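Daltomik Laundry Cell: Questions We Keep Getting About Fault 21
Updated July
By the Daltomik bench team

What is Fault 21?

Fault 21 is what the Brillel controller reports when an arm pulls on something, the something pulls back, and neither side gives up before the force limit does. Both arms stop where they are and hold. The status light goes on being cheerful the whole time, which we have asked to have changed.

What happened on run 268?

The two-arm unit at the Hidayat lab was unloading a front-loading washer into a basket. It had gotten through most of the load without drama. Then the left gripper closed on a sleeve and, along with the sleeve, a fold of the rubber door seal. The arm pulled and the sleeve came partway. The seal stayed put, being attached to a washing machine.

The controller should have stopped the arm right there. It read the rising force as "heavy wet item" and allowed itself a second, stronger pull. The washer moved forward on the floor. Someone hit the stop button.

Was anyone hurt?

No. The operator was outside the marked area with a hand near the button, as the procedure says. The seal got a small tear. The sleeve belonged to a donated pair of pajamas and is now a shorter sleeve. 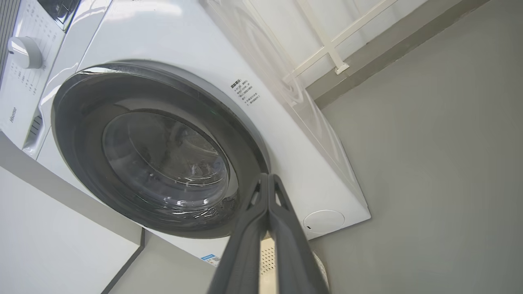 Why couldn't it tell a door seal from a shirt?

Up close, a gray rubber fold and a damp dark fold of cloth look a lot alike to the Briltotov grasp model. It was trained on plenty of laundry and very little seal. The wrist view is also the one it trusts most in the last stretch before closing, and by that point the fingers take up a good part of what it has to go on. The head camera had a better idea of where the rim was. Its opinion was outvoted, a situation many of us know from meetings.

Isn't there a force limit?

There is. There was also a setting called "wet load allowance" that raised it, added last winter when the arms kept giving up on towels. It was meant to apply once the item had cleared the door. A later update dropped that condition, and the allowance began applying wherever it liked. The towels, to be fair, went very well.

What did you change?

The wet load allowance is off whenever a gripper is inside the door ring. If force climbs and the cloth isn't moving, the arm opens its fingers, backs out and tries a different spot. It gets 3 tries. After that it stops and asks for a person, in a tone we consider appropriately humble.

We also added a short test tug after every grasp. It makes unloading slower. If you have complaints about the speed, please compare them with the price of a door seal.

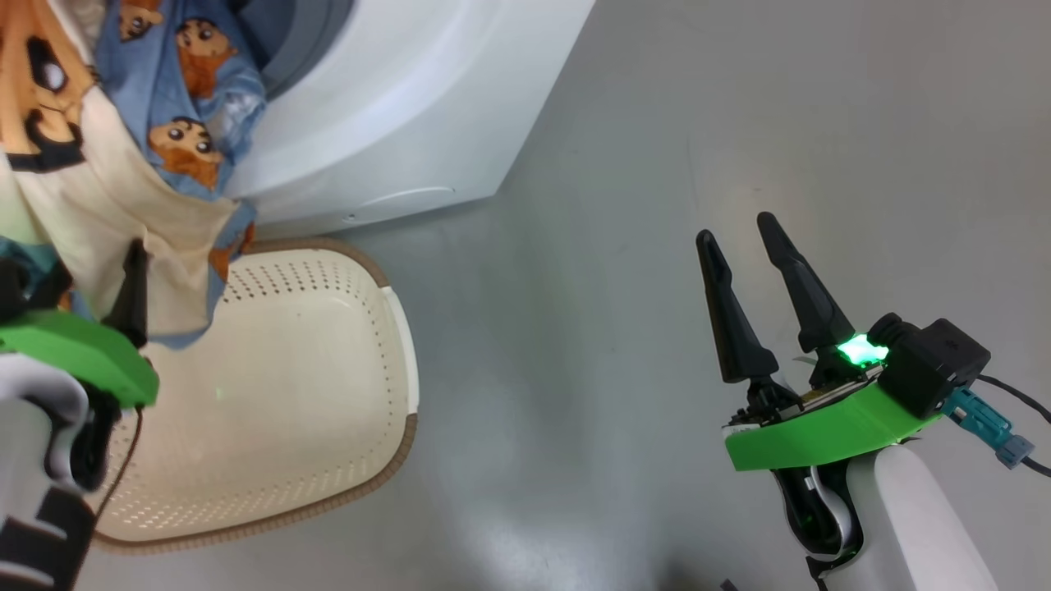

Why not give it a softer grip and be done with it?

We tried that first. A soft grip drops things, and a dropped item tends to hang half in and half out of the drum, where the other arm finds it and has ideas of its own. You end up with both arms holding one pair of pants. There is a recording of this and it gets requested more often than our actual results.

Does the fault come up with an empty washer?

It can. If the drum check is wrong and the arm goes in looking for one last sock, the seal is the easiest thing in there to grab. Before the fix we saw this twice. The unit now has to agree with itself from both the head and the wrist before reaching in again.

Where should the basket go?

Right up against the front of the washer, below the door, with the long side facing the machine. If it sits too far out, the arm has to swing the laundry, and laundry that swings likes to find cables. Check the wrist cable after moving the basket.

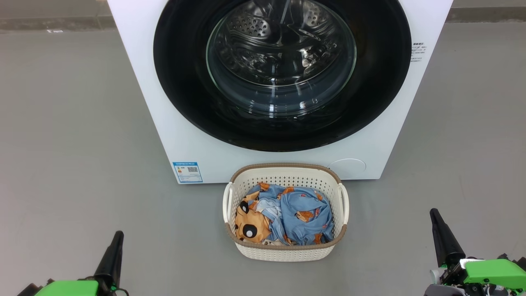 Unloaded laundry in the basket, washer door above, a gripper on either side.

My unit shows Fault 21 right now. What do I do?

Press stop, even though it has already stopped. Look at what the fingers are holding before you release anything. If it is only cloth, support the cloth with one hand, keep the other hand out of the fingers, and use the release on the tablet. If it is the seal, or you can't tell, cut arm power and open the gripper with the manual screw.

Don't yank. Yanking is how the robot got into this.

Can I just clear the fault and restart?

The software will let you, and we wish it wouldn't. Clearing the fault does not reset the grasp, so on older versions the arm picks up its plan where it left off, with its enthusiasm intact. Version 2 homes both arms first. If you are on anything older, home them yourself before you restart.
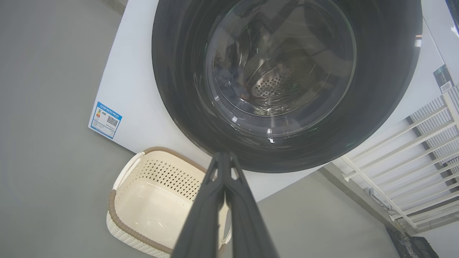 Do I need to recalibrate afterward?

Yes, if the washer moved at all. Look for a change in the gap between the back of the machine and the wall, or run the door-finding routine and see whether the fingertips line up below the door ring where they used to. A washer that has shifted the width of a thumb is enough to put the next grasp into the seal again.

Will it work with a top loader?

Not yet. The arms reach fine, but the head camera ends up admiring the lid.

Who do I send logs to?

The Daltomik bench inbox. Include the force trace from before the stop as well as after it, and leave the file names alone. We have received several called "laundry final."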